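Bralleo Leinentuch 40 - das Tischtuch, das nicht gebügelt werden will

Startseite / Küche und Tisch / Tischwäsche / Leinen

Artikel von Hellström, gewebt nach einem Entwurf von Karthik Siriwardena

Lieferbar, Versand in 3 Werktagen

Sie kennen vermutlich das andere Tischtuch. Es liegt ganz unten im Schrank, war ein Hochzeitsgeschenk und kommt zweimal im Jahr heraus, damit jemand Rotwein darauf verschütten kann. Das Bralleo ist für die übrigen Tage gedacht. Es verträgt Frühstück, Steuererklärung und Kinder mit Filzstiften, wobei wir bei Letzteren keine Garantie übernehmen. Wir haben selbst welche.

Gewebt wird in Leinwandbindung aus vorgewaschenem Flachsgarn. Das klingt nach Museumsdorf, sorgt aber dafür, dass der Stoff schon beim Auspacken weich fällt. Frisch gekauftes Leinen hat sonst gern die Anmutung von Dachpappe, und bis es nachgibt, vergehen Jahre, in denen man es sich mit den Gästen verscherzt.

Zum Thema Falten: Ja. Leinen knittert, und wer Ihnen etwas anderes erzählt, verkauft Polyester. Feucht aufhängen, mit der flachen Hand glattstreichen, fertig. Wer unbedingt bügeln möchte, darf das auf höchster Stufe tun und hat danach bis zum ersten aufgestützten Ellenbogen Freude daran.

Farben
Kreide, Senf, Schiefer, Ziegel. Der Ton Senf fällt auf Bildschirmen gelber aus als auf dem Tisch, deshalb schicken wir auf Wunsch kostenlose Stoffmuster.

Maße und Material
Breite: 140 cm
Längen: 180, 220 und 260 cm
Material: 100 % Leinen
Saum: umlaufend 3 cm, Briefecken
Wäsche: bis 40 Grad, Trockner lieber nicht
Einlaufen: bis zu 3 Prozent, in den Längen schon eingerechnet

Welche Länge brauche ich?
Tisch ausmessen, an jeder Seite 15 cm für den Überhang dazurechnen. Weniger sieht nach Hochwasserhose aus, mehr landet auf dem Schoß der Gäste und wird beim Aufstehen mitgenommen, samt Suppe. Bei runden Tischen rufen Sie uns bitte an.

Flecken
Rotwein sofort mit Mineralwasser, Kerzenwachs erst hart werden lassen und dann abheben. Kurkuma ist ein Schicksal. Für alles andere führen wir die Gallseife von Praltusex, die riecht, wie Gallseife eben riecht, und ihre Arbeit macht. Bleichmittel bitte weglassen - der Schiefer wird davon rosa, und zwar stellenweise.

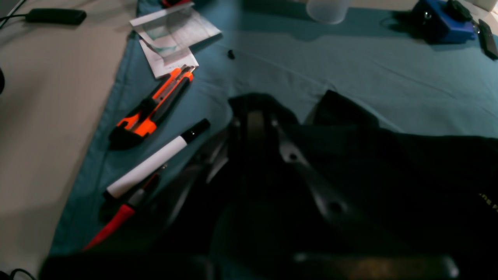
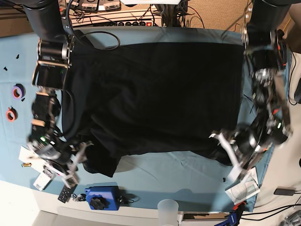
Passend dazu
Servietten Bisik, im Set zu 7 Stück. Warum sieben? Weil eine immer verschwindet, meistens zwischen Waschmaschine und Wäschekorb. Die Farben entsprechen denen des Tischtuchs, mit Ausnahme von Ziegel, der kommt erst im Juli wieder herein.

Rückgabe
Ungewaschen und ungebraucht nehmen wir alles zurück. Probedecken ist erlaubt, Probeessen gilt als Gebrauch. Zugeschnittene Sonderlängen sind vom Umtausch ausgeschlossen, messen Sie also lieber zweimal.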